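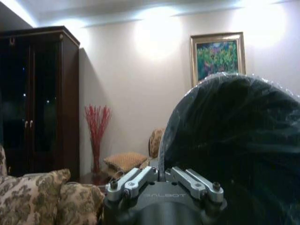 Mirrors, Reflections and Back-to-Front Writing
By Deirdre Gilmartin

Have you ever pulled a silly face at yourself in a spoon? Turn it one way and your nose is enormous. Turn it the other way and you're upside down! Spoons, puddles, shop windows and bathroom mirrors are all doing the same job, and they do it with light.

What is a reflection?

Light travels in straight lines. It sets off from the Sun, or a lamp, or a candle, and keeps going until it meets something. Then it might go through (as it does with clear glass), it might be soaked up (black cloth is very good at this), or it might bounce off. Bouncing light is called reflected light.

Nearly everything reflects some light. Your jumper does. So does a carrot. If they didn't, you couldn't see them at all, for you only see a carrot when light bounces off it and into your eye.

So why can't you see your face in a carrot? The answer is bumps. Even a nicely scrubbed carrot is bumpy if you look closely enough, and the light hitting it scatters off in all directions. It's like throwing a handful of bouncy balls at a pile of rocks. A mirror is very, very smooth, and light comes off it in a neat and tidy way, so the pattern of light that makes up your face arrives back at your eyes in the right order.

The bouncing rule

There is one rule that every flat mirror in the world obeys. Light leaves at the same angle as it arrived. If it comes in steeply, it goes out steeply. If it comes in at a low slant, it leaves at a low slant on the other side.

Snooker players use a rule very like this when they bounce a ball off the cushion. You can try it yourself by rolling a ball against a wall. Roll it straight and it comes straight back to you. Roll it at a slant and somebody else will have to fetch it!

What's inside a mirror?

Most mirrors at home are made of a sheet of glass with a very thin layer of metal on the back, often silver or aluminium. The metal does most of the reflecting. The glass is there to keep it flat and protect it from scratches. Behind the metal there is usually a coat of paint, which stops the damp getting in. If you have seen an old mirror with dark speckles round the rim, damp has probably got at the metal.

Long before glass mirrors, people polished bronze and copper until they shone. Others used a black, glassy stone called obsidian, which comes from volcanoes. And before any of that there was still water in a bowl, which works beautifully until somebody knocks the table.

Why windows turn into mirrors at night

Stand at a window in daytime and you see the garden. Stand there after dark with the light on and you see yourself, probably in your pyjamas. The window hasn't changed one bit. Glass always reflects a little of the light that hits it, but during the day so much light pours in from outside that the faint reflection gets drowned out. At night there is hardly any light coming in, and your reflection has the glass all to itself.

You can get the same effect by putting something dark behind clear glass. It's why a switched-off television or tablet shows the lamps in the room so well.

Do mirrors really swap left and right?

Lift your right hand in front of a mirror. Your reflection lifts the hand on that same side. But if your reflection were a real person facing you, that would be its left hand! It feels as if the mirror has swapped left and right, and yet it hasn't swapped up and down. Your head is still at the top. How does the mirror know?

It doesn't! A mirror swaps front and back. Point at the mirror and your reflection points straight back at you, which is the opposite direction. Point up, and it points up. Point at the window, and it points towards the window too. Only the front-to-back direction has been flipped. Our brains are used to meeting people who have turned round to face us, and that's why we get in a muddle.

Mirror writing

Writing is where the flip really shows. Hold a page of a book up to a mirror and every word runs the wrong way, with each letter facing backwards.
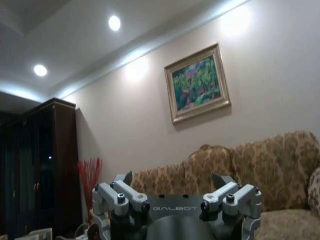

Mirror writing in capitals: GALBOT, with the letters running back to front.

Some letters don't mind a bit. A, H, I, M, O, T, U, V, W, X and Y look the same in a mirror, as long as they are written plainly. Others, such as B, G and L, come out facing the wrong way. Put the easy ones together and you can make words like TOOT and MUM, which read perfectly well both ways.

On the front of some ambulances, the word AMBULANCE is written backwards on purpose. A driver in front, glancing in the car mirror, sees it the right way round and knows to make room. Clever!

Printers had to be good at this too. In old printing workshops every metal letter was made back to front, so that it would come out properly when it was pressed on the paper. Workers learned to read whole lines of backwards type at speed.

Try it: a secret message

You will need paper, a dark felt-tip pen and a small mirror. Ask a grown-up before borrowing one.

1. Write a short message with the felt-tip, pressing firmly so that it shows through.
2. Turn the paper over and hold it against a window.
3. Trace the backwards letters you can see.
4. Give the traced side to a friend and let them work out how to read it.

When you've had some practice, try writing backwards without tracing, starting at the right-hand side of the page. See if you can manage your whole name in 40 seconds. Mine has a lot of Rs and Es in it, and the first five goes were a terrible mess.

Words to know

Reflect: to bounce light back.
Scatter: to send light off in lots of directions.
Angle: how much one line slants away from another.
Obsidian: dark, natural glass made by volcanoes.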